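Folding and Storing Shirts in a Shared Laundry Room
Student Project Report, Gridadton College, Department of Household Studies
26 May 2025

1. Purpose

The Grumusby residence has one laundry room and one folding table for 80 residents. The project examined how T-shirts are folded there and whether a single method could be recommended for the printed guide kept beside the dryers.

2. Materials

The department supplied 13 cotton T-shirts in adult sizes. Most carried a printed front, as these are the shirts residents own in the greatest number. The table was covered with a cloth in order to keep the shirts from sliding. Finished shirts were stored in a Gilteder drawer unit lent by the residence.

3. Method

Two folds were compared. In the first, the shirt is laid face down, the sides are brought to the middle, and the lower half is folded up twice. In the second, known in the residence as the Chevalier fold, the shirt is laid face up and taken by its two upper corners before the body is turned under. Wrinkles were smoothed from the collar toward the hem in both cases.

Figure 1. Navy blue T-shirt with the "YOUR STYLE" print, laid flat on the pale green cloth and held at both upper corners.
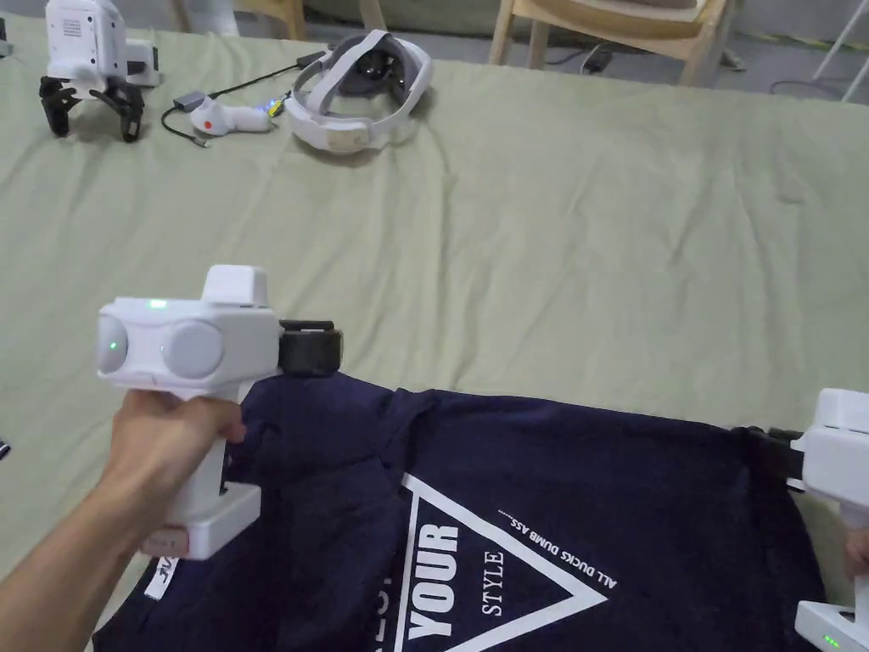
4. Results

Both folds produced a stack that fit the drawer. The Chevalier fold left the print visible on top, and residents found a particular shirt more quickly. The face-down fold gave straighter edges – an advantage when shirts are stored upright. Large prints creased under either method if the fold line crossed the lettering.

5. Recommendation

The guide should present both folds on one page, with the Chevalier fold first. Long-sleeved shirts were outside the project and require separate study.

Contact: Department of Household Studies, Gridadton College | © 2025 | Back to top
Shares 13 | Comments 0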